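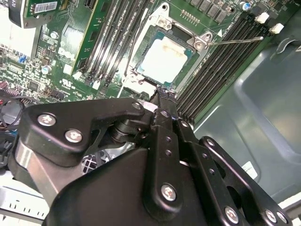 Processor in its socket, with old thermal paste on top.

Kullero Home Jokes Program: Progress Report to the Bruvside Fund
Prepared by Alina Onu
Jan 28, 2022

Where we stand

The grant was for a printed booklet of practical jokes that families can play at home with things they already own. The text is mostly done and the testing is not. I would like the fund to read the positive parts of this report with some caution, as I wrote them with some.

Our contributors sent in 303 jokes. I had hoped that a big pile would mean a good booklet, but a great many of them are the same joke with a different kitchen item. Salt in the sugar bowl came in under several titles. So did the plastic wrap across the doorway, which we will not print in any form after Mahsa Tehrani read it through and pointed out that the person walking into it may be carrying a hot drink.

Testing

Mahsa runs the home tests with families in Alton. Feedback forms are coming back, and they are nearly all glowing. I don't trust them. Parents fill in the form, and the parent is usually the one who played the joke. We have very little from the people it was played on. The new form has a separate page for the victim, to be filled in alone, and I expect the scores to drop once it is in use.

The frozen cereal bowl did well even with the tougher households. The googly eyes in the refrigerator are liked by small children and ignored by everyone else. The balloon behind the closet door has been dropped. It depends on the door opening outward, and the instructions for checking that were longer than the joke.

Wenceslao Alvarado has argued for a chapter on phone and computer jokes (swapped contact names, a screenshot used as the desktop background). I remain doubtful. These go out of date quickly, they are hard to undo if the player forgets what was changed, and a grandparent who thinks the machine is broken may pay someone to look at it. We have agreed to keep 2 of them, each with the steps for putting everything back printed on the same page.

Printing and budget

The order with Lüthi is for 2,000 copies. Their quote holds until May. It covers a stapled spine, and the spiral binding shown in our application would cost extra. Ruxandra Pascu believes we can find the difference by cutting the stickers. I would sooner keep the stickers, which several of the jokes need, and let the spine go.

No money has been spent on promotion. The application promised a launch event on the strength of strong local interest, and I have not been able to find out who measured that interest or how. Until I do, I'd ask that the event line stay frozen.

Illustrations

Oana Crăciun has delivered the drawings for the kitchen and bathroom chapters. They are clear and they fit the page. The bedroom chapter is late, partly our fault, as we changed the order of the jokes after she had started.

What we need from the fund

A decision on the binding before the Lüthi quote runs out. Written approval to move the closing date for testing, so that the victim pages can be collected and read before the final selection. We are not asking for more money at this stage, though if the new forms turn out as I expect, we may have to replace some jokes and test again.

The full list of dropped jokes, with reasons, is available from Mahsa on request.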